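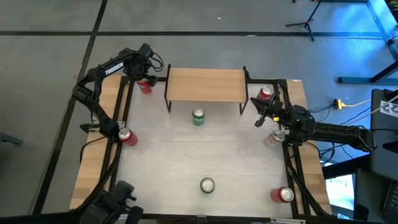 Water point safety check, Tromimmont ward: list and comments

Last updated: September
3 shares | 2 comments

The list was drawn up by Wadix for the handpumps put in under its clean water project, which the project sheet says serve 883 households. I have gone through it at the Kubiak borehole and written down what I found. Where the form only wants a tick, I have mostly declined to give one.

1. Concrete apron free of cracks
Marked "good" on the last form. There is a crack on the downhill side wide enough to take a coin, with moss in it. Moss doesn't grow overnight. FAIL.

2. Drain clear and running away from the well
Clear as far as the fence, then it stops in a puddle where the goats drink. The form doesn't ask what happens past the fence. PASS on paper.

3. Handle and bolts tight
Tight. The Mesteck pump head is a decent bit of kit and I have no complaint about it. The spanner that fits it is kept in town, which I do have a complaint about. PASS.

4. Flow
Steady water after a few strokes at seven in the morning. Try it again at the end of the dry season before calling it "reliable all year", as the project sheet does. PASS for now.

5. Latrines at a safe distance
The sheet gives 265 metres to the nearest one. That may be true of the nearest one on the map. A newer latrine behind the school is a good deal closer and isn't on the map at all. NOT ACCEPTED until somebody walks it with a tape.

6. Water tested
"Yes, see attached." Nothing was attached. FAIL. 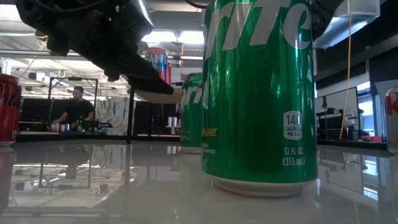

Sprite, 12 fl oz (355 mL) can

7. Fence and gate
Gate shuts, latch missing, tied with wire. Small children can't undo the wire and so climb over. FAIL, cheap to put right.

8. Repair money held locally
The book shows money paid in every month. I asked to see what had been paid out and was shown the same page again. I'm not accusing anyone. A pump that has needed no parts in two years is possible, but I'd like to see the old seals. NOT ACCEPTED.

9. Users know who to call
There is a phone number painted on the post. It rang out both times. FAIL.

Result sent to Wadix with a request for the water test and a new visit. The old form had every box ticked in the same pen.

Comments (2)

Guest, Kubiak
The latch was reported before the rains. We were told it was "in the plan". Which plan?

pump_user
Agree on the drain, but you are hard on item 8. Our seals did last that long. The spanner though, yes. It takes most of a day to fetch and the bus doesn't always come back.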